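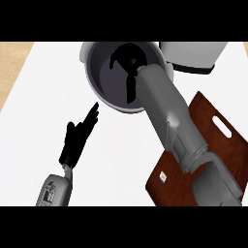 A round cooking pot with white side handles on a white table. Computer rendering.

The Trunurley Invitational is a women's college basketball tournament held each November in the town of Trunurley. It is played over one weekend in a bracket of eight teams, with consolation games so that every team plays three times. The host school, Zesine College, enters each year and takes the last game slot on the opening night.

Format

Games follow standard college rules, with four quarters of ten minutes. The four first-round winners move to the upper bracket and the other four teams to the lower bracket. Teams from the same conference may not meet in the first round. If two conference members are drawn together, the lower-seeded team trades places with the next team on the list.

Seeding was done by blind draw in the early years. It is now based on the previous season's winning percentage, and a team in its first year of varsity play is seeded eighth.

Venue

All games are played at Palma Fieldhouse, on the east side of the Zesine campus. The building has 2264 seats, most of them on two long sides, with a small upper section behind the north basket. The floor was replaced after a roof leak damaged the boards near the visiting bench. During the repairs the tournament moved for one year to the Gellosier Civic Arena, which had a larger lobby but only two locker rooms. Teams in the early games had to change at a nearby middle school.

History

The event began as a four-team meeting between Zesine and three nearby schools. It grew to eight teams in its third year, when a similar tournament in Gellosier closed. Zesine has won the title 12 times, more than any other school.

Records

The most points scored by both teams in one game is 145, in a semifinal that went to double overtime. The most points by one team in regulation is 87, set by Zesine in a first-round game.

Awards

The winning team receives a wooden plaque, and a smaller copy stays in the fieldhouse lobby. An all-tournament team of five players is chosen by the visiting coaches, who may not vote for their own players.

The schedule for the 2024 tournament was released on Wednesday, August 14, 2024.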